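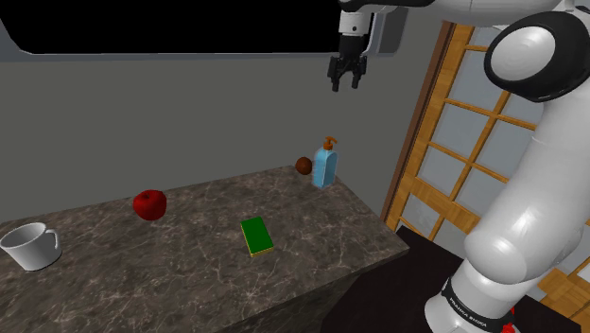 My sister-in-law says a robot that can't wipe down a counter by itself has no business in a kitchen, and I've been chewing on that all morning. So, a thread, from somebody who has spent way too much of June on this.

1/ First, where I stand: I want the chore robot. I have wanted it since I was nine. I'd let it do the dishes, the counters, the socks under the couch, all of it. I'm the easiest customer in the world and I still wouldn't buy one today.

2/ Picture a pretty tame kitchen job. A mug, an apple, a green and yellow sponge, a bottle of soap with an orange pump. You or I would clear that while talking on the phone. For an arm with two fingers it's a different task with every single object.

3/ The mug has a handle, so do you go for the handle or the rim? The apple is round and wants to roll. The sponge squishes. The soap bottle is tall, and if you bump it you've got a bigger chore than the one you started with.

4/ And that's before anybody asks it to USE the soap. Pushing a pump with one hand while the sponge waits underneath is a two-handed job. Try it with one hand sometime, using only your thumb and one finger. I did. My counter has never been so slippery!

5/ I've been playing with a little hobby simulator called Dravden (free, ugly menus, I love it). I set up a pick-up-the-sponge task and let it run 437 tries overnight. It got the sponge 50 times. My kid looked at the screen at breakfast and said "so it's bad at this."

6/ In its defense, my grasp settings were terrible. I was closing the fingers way too high, so it kept pinching air and then very proudly carrying the air over to the sink. Fixed that and things got a lot better, but I'd moved on to the apple by then and the apple humbled me all over again.

7/ Somebody always asks why bother simulating. Well, mostly money. I can't afford an arm. I also can't afford 919 broken mugs, and a pretend mug goes right back on the pretend counter when I hit reset.

8/ The catch is that pretend sponges are polite. A real one is soggy on one side and has a piece of spaghetti stuck to it. I don't know anyone who simulates the spaghetti.

9/ Shop floors are a different story, kind of. I worked two summers at Devwood, a cabinet place, and there was a machine there that drilled hinge holes all day long and never complained. Same board, same spot, same hole. Great at it. Sweeping up after it was still me with a push broom.

10/ I asked my old boss there whether they'd automated the sweeping yet. Long laugh. Apparently they tried a floor robot from an outfit called Plusargate and it ate a roll of edge banding on its first trip out.

11/ A reply just came in asking if the robot vacuum counts. Sure it does! I have one and I like it. I also pick up the entire living room before I turn it on, so I'm not totally sure which one of us is doing the chore.

12/ What I'd pay for right now: something that puts away the silverware. One drawer, known slots, hard shapes, nothing squishy. I'd give it 40 minutes to do a job that takes me two. I'm asleep anyway.

13/ What I would not pay for: anything that says it "does laundry." Show me a fitted sheet and then we can talk.

14/ OK, lunch. Tonight I'm going back in to try the mug by the handle instead of the rim. If you've gotten a decent handle grasp working in Dravden, please send me your settings, mine are embarrassing.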